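## The clear box and the lost tennis balls

When I promised at the last meeting to write something for the newsletter about storage, I did not think it would become so long. But several members asked me for it after the tidying day, and Sayaka Okabe, who puts the newsletter together, told me that February is always a thin month and I may use as much space as I need. So please forgive me the length.

For those who are new: our toy and games library at Plonow lends out things for children and also for older people who come for the movement group on Sunday. We have board games, puzzles, wooden trains, skipping ropes, and very many balls. In the catalogue we now have 1,854 items. At the last stocktaking we could find 1,775 of them. The difference is 79 items, and when Sayaka and I went through the list in the evening we saw that a big part of it was small, round or both. Tennis balls, juggling balls, marbles, the little rubber ones with glitter which everybody likes and which disappear the fastest.

I want to say first that I do not believe people are taking them home. Balls roll. We found four behind the radiator in the first half hour of the tidying day, and one inside a rain boot in the cloakroom, where it must have been sitting since autumn. Heriberto Barrera pulled out the low shelf by the window, which to my knowledge was never moved before, and there was a whole family of them living in the dust, together with a domino and a spoon.

The old system was closed boxes. We had 16 of them, grey, with lids, and on each lid a paper label. The labels were correct when they were written. Then somebody was in a hurry, and the ball went into the puzzle box, and the puzzle piece went into the ball box, and the lid was closed on top and all looked tidy. It looked tidy for years! I was myself very proud of this shelf. But a lid hides everything, also the mistakes, and a child of five cannot read "Balls, tennis, soft court" in my handwriting. I am told some adults cannot either.

So we have begun to change to soft boxes in clear plastic, without a lid. The ones we chose have a cream fabric edging along the top rim, and the same at the corners. They are light, and a small child can carry one with both arms. They cost more than I wanted to pay, I admit it. We compared three kinds, and Heriberto brought also one from his own kitchen, where he keeps onions in it.

The things I had against the soft boxes, before I used them, were these:

- They do not stand very straight. The walls slump a little and the opening is never a proper rectangle.
- They cannot be stacked when they are full.
- Dust comes in from the top.
- The plastic gets creases from the folding and I was afraid it would stay so for ever.

The first point I have stopped worrying about. When there is only one ball inside, the box looks a bit tired, with wavy sides. When there are ten or twelve inside, they push the walls out and it stands much better. For the creases, Sayaka recommends to fill the box with towels and leave it for a night in a warm room. I tried this with two boxes. One became nearly smooth and the other one stayed as it was, so I cannot give a guarantee.
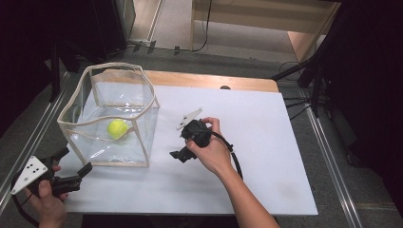 The stacking is a real problem and I do not want to hide it. Our shelves are deep but there is not much height between them, and with the grey boxes we could put two on top of each other. Now we can only put one, and behind it there is empty space where, naturally, balls will roll. Heriberto has made a small wooden strip for the back of the middle shelf and he will make the others when he has the material. Until then please push the boxes only so far as the pencil line.

About the dust I have less to say. We wipe the boxes with a damp cloth and leave them upside down to dry. The fabric edge takes longer than the plastic, so please do not put a box back on the shelf when the edge is still damp. It smells after some days, and the smell goes over to the felt of the tennis balls, and from there to the hands of everybody. I know this because I did it.

### What goes in which box

We discussed this more than anything else. My idea was to sort by size. Sayaka wanted to sort by what one does with them, that means throwing together with throwing, rolling together with rolling. The parents who were there mostly wanted to sort by noise, and I understand this very well, but it is difficult to write on a label.

In the end we have done it like this, and we will try it until the summer:

- **Tennis balls** have their own box. Yellow-green ones only. The bald ones, where the felt is nearly gone, are put in the basket for dogs at the entrance and anybody may take them.
- **Juggling balls and bean bags** are together. They do not roll much and they do not hurt the bags.
- **Foam balls** are in the largest box, on the floor, so that nobody must lift it.
- **Marbles and the glitter ones** stay in a jar with a screw top, on the high shelf. For these I insist on a lid. Please ask at the desk.

If you find a ball and do not know where it belongs, look through the sides of the boxes and put it to the ones that look the same. This is the whole system. You do not need the catalogue for it, and you do not need to ask me, although I am always glad when somebody asks.

We put also a label, but now it is a card with a drawing, tied to the corner with string. The self-adhesive ones do not hold well on the soft plastic, they curl up after one week. The drawings are made by the children of the Thursday crafts table. The tennis ball was drawn by three different children and we could not decide, so it has three cards.

### Borrowing and giving back

From now on you can borrow a box together with what is inside, for a birthday for example. The family who tried this first took the foam balls to a party in Prusstead and brought everything back, and one more ball than they had taken -- we have kept it. The loan is for one week. If you fold the box for the transport, please fold it along the seams at the corners and not across the walls.

When you give a box back, put it on the table by the door first and not directly on the shelf. It is good to take out the balls one time, shake out the sand or the grass, and look whether a seam is open. It takes two minutes. At the desk there is a needle with strong cream thread, for small repairs to the fabric edge. If the plastic itself is torn, then leave it with me; I have a tape that works on the inside, though it does not look beautiful.

Some questions came to me by letter, and I answer them here together. Yes, the grey boxes are still there and you may have one for your home, I have them standing in the corridor. The lids do not all fit any more. No, we will not change the puzzles to open boxes, I would not sleep. And to the person who asked if the soft boxes can be washed in the washing machine: I did not try it, and I would rather you did not try it with ours.

Mrs Gallegos wrote to ask for something similar for the knitting wool, because her grandchildren can never see which colours there are. I think it is a good idea. The wool would not roll so far and it would keep the walls up nicely. If we have money left in spring, I will order two more and we see how it goes.

### What we still need

We would be thankful for tennis balls in good condition. The club at Estus has promised us 20 used ones, and I will fetch them when the road is free again. Also welcome are old towels for the smoothing, string in any colour, and thin wooden strips of at least the length of your arm, for the shelves.

And please look once under your sofa and in the boot of the car. If there is a ball there with a small blue dot of paint on it, it is ours. There is no fee and no question, you can put it in the tennis ball box yourself, second shelf from the bottom on the left side.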